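Gripper comparison, progress report to Hakeo
13/02/2020
Prepared by Zorica Živković

Both arms have run on the enclosed bench with parallel-jaw grippers since the last report. We logged 292 grasps on small household items, 206 of them with the Dritex controller settings.
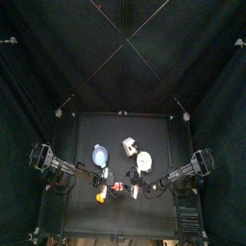

Slips were mostly on rounded items; handles gave little trouble. Cable routing at the wrist still limits rotation, and Takeshi Ueda is testing 2 shorter harnesses. The Solell fingers are on order. Trials with them should finish in May.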